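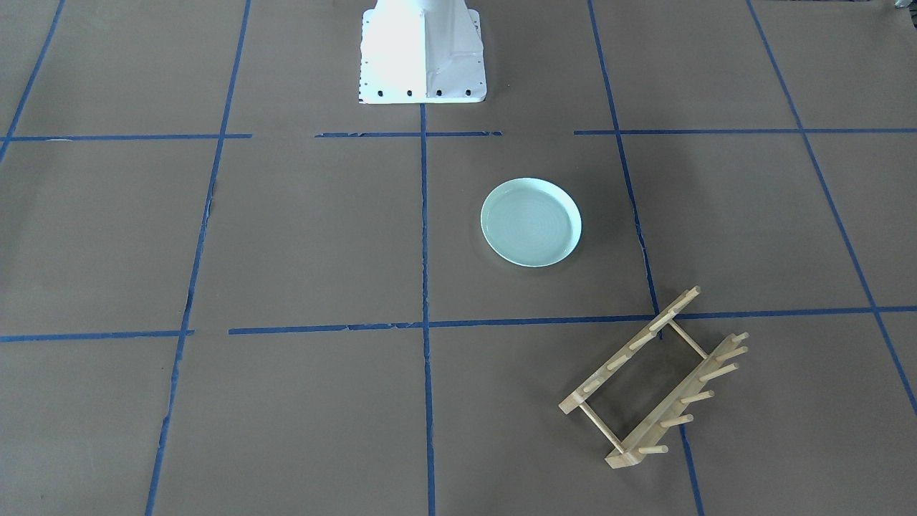 Werkstattbuch, Sonntag, Eintrag ab 14 Uhr

Thema heute: Buchblock für den Vuso-Katalog, zweiter Versuch mit dem Weizenkleister. Der erste Versuch liegt noch unter der Presse und ich habe ihn nicht angefasst.

Zuerst Kleister gekocht. Mischung diesmal 30 g Weizenstärke auf 150 ml Wasser, vorher eine halbe Stunde quellen lassen. Beim letzten Mal habe ich das Quellen ausgelassen und die Masse wurde klumpig. Jetzt ist sie glatt, beim Erkalten wird sie ziemlich fest. Ich habe sie zweimal durch das feine Sieb gestrichen und danach mit ein wenig Wasser verdünnt, bis sie vom Pinsel langsam abläuft. Vielleicht war es etwas zu viel Wasser, dazu unten mehr.

Papier: der Rest von dem Bogen aus Mernport, Laufrichtung parallel zum Rücken. Bitte an alle, die von diesem Stapel nehmen: die Laufrichtung ist auf dem Umschlag falsch notiert! Ich habe es mit der Biegeprobe und dann noch mit einem feuchten Streifen kontrolliert, beide Male das gleiche Ergebnis. Den Umschlag habe ich korrigiert, mit Bleistift.

Lagen gefalzt, je vier Doppelblätter, 22 Lagen im Ganzen. Mit dem Falzbein aus Knochen gearbeitet, das aus Teflon macht zwar keinen Glanz, aber mir fehlt dabei das Gefühl für den Druck. Über Mittag unter Gewicht gelassen. Die Dicke am Rücken ist nach dem Pressen deutlich kleiner geworden, was mir Sorge gemacht hatte, weil die Decke schon zugeschnitten ist. Es passt jetzt, aber mit wenig Reserve.

Heften: auf drei Bänder, Leinenzwirn, leicht gewachst. Bei der siebten Lage ist mir der Faden gerissen, ich habe mit Weberknoten angesetzt und den Knoten nach innen gelegt. Den Zwirn von Riltomex werde ich für solche Blöcke nicht mehr nehmen. Er ist gleichmässig, aber für diese Länge zu dünn, und er trägt im Rücken fast nichts auf. Für ein dünnes Heft wäre das gut, für einen Katalog mit so vielen Lagen bekomme ich zu wenig Steigung und das Runden wird mühsam.

16.30 Uhr. Rücken abgeleimt, erste Schicht dünn eingerieben. Hier merkt man das Wasser: Die äusseren Lagen haben sich leicht gewellt, am Kopf mehr als am Schwanz. Ich habe 2 Löschkartons dazugelegt und den Block zwischen den Brettern gelassen, ohne starken Druck. Für die zweite Schicht nehme ich den Kleister unverdünnt.

Vorsatz noch offen. Es gibt das graue Papier aus der Matheson-Mappe, das farblich besser zur Decke passt, und das cremefarbene, das sich besser falzen lässt. Ich tendiere zum grauen. Wenn jemand eine starke Meinung hat, bitte auf den Zettel an der Schneidemaschine schreiben.

Noch zu machen:
Kapitalband aussuchen und zuschneiden
Gaze schneiden, auf beiden Seiten 30 mm überstehen lassen
Pinsel besser auswaschen, im breiten war wieder alter Leim
Hobelmesser zum Schleifen geben
Zwirn in der nächsten Stärke bestellen, 2 Rollen

Der Kleister steht zugedeckt im Kühlschrank, unteres Fach. Er hält nicht lange, wer ihn braucht, soll ihn nehmen. Den Block bitte bis morgen Mittag nicht aus den Brettern nehmen.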